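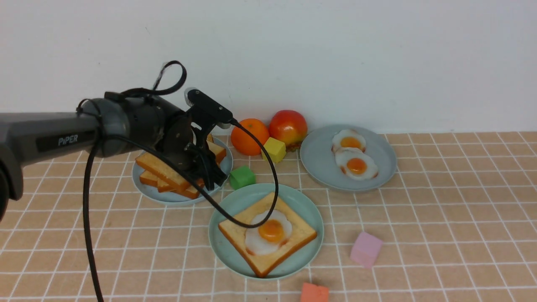 By the Han workshop bench notes, July

Setting up a small arm for kitchen jobs

The breakfast build has had a corner of our shared workshop for two months. The job is simple to say: take a slice of toast off the stack, put it on the middle plate, put an egg on top. Most of what follows applies to any small arm on a home bench.

Start with the cloth. A printed grid makes it easy to put a plate back on the same squares after someone has moved it. Pull it tight and tape it under the front edge. Ours crept toward the wall until we did.

Keep the colours well apart. Coloured cubes show up nicely on a tan cloth, and they make good practice pieces before you go on to bread. 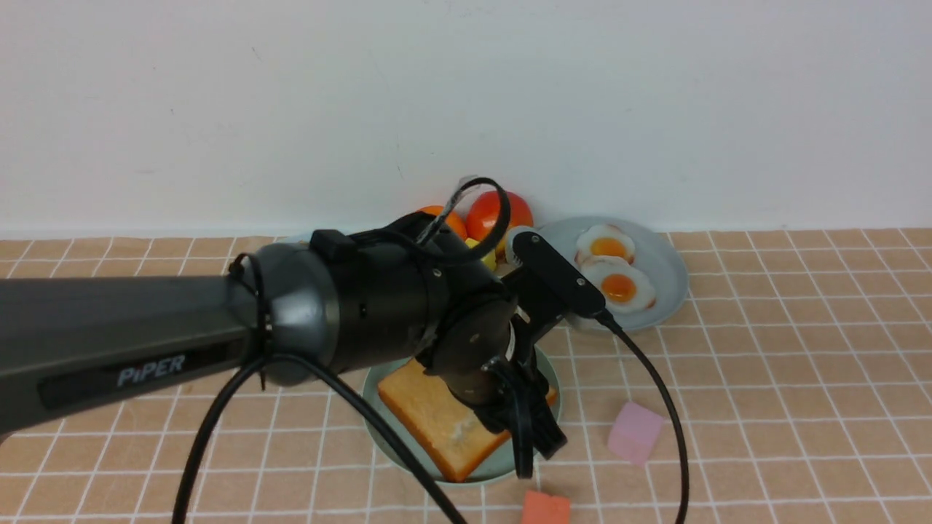

Fingers over the toast, egg plate behind.

Cables are the usual trouble. Leave enough slack for the wrist to turn all the way, then run the arm slowly through its whole reach and watch where the loops go. If one drags over a plate, clip it further back. We use Giklow clips, two to a cable -- cheap ties work too, but don't cinch them hard.

Write down the height of the stack. Three slices and two slices need different starting heights, and a gripper set for the short stack will push into the tall one. Come down slowly for the last bit and close the fingers gently.

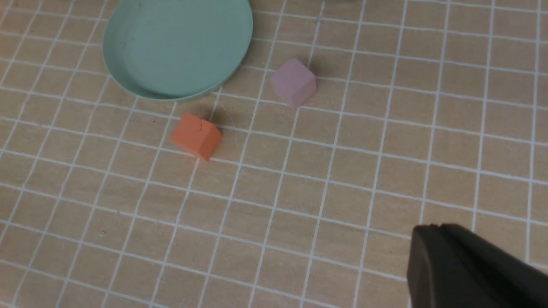 Dust is worth a minute at the end of the day. Go over the cloth with a lint roller, and wipe the plates and cubes with a damp rag. Crumbs from real bread get into everything, so do your testing with play food and save the loaf for last.

Wipe the fingertips as well. A greasy pad slips, and it's easy to blame the settings for it.
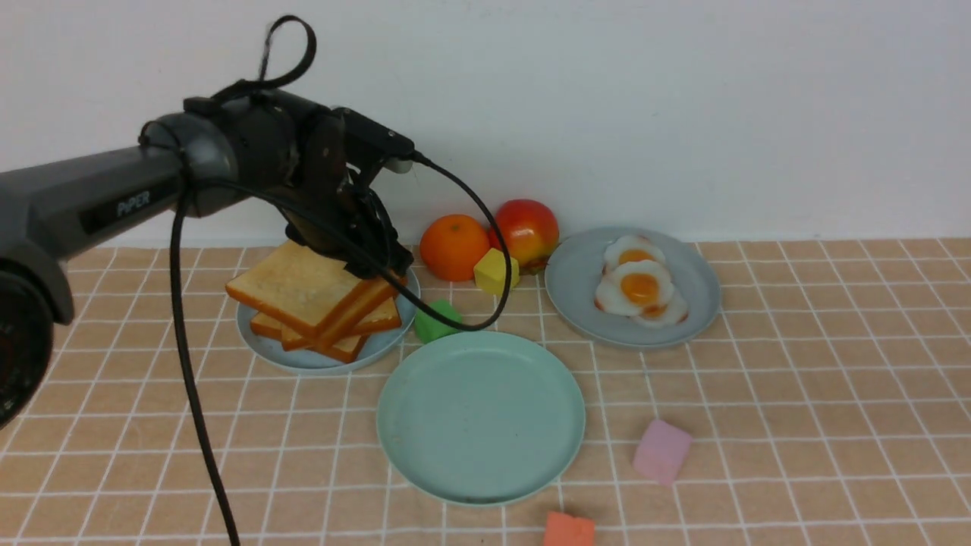
Change one thing at a time. If you shift the plate and the speed together you won't know which one helped. We keep a Namik notebook on the shelf with the plate positions by grid square, and the Trevon file on the laptop has the same numbers -- when they disagree, trust the notebook.

Before you leave, park the arm clear of the table and switch off at the wall.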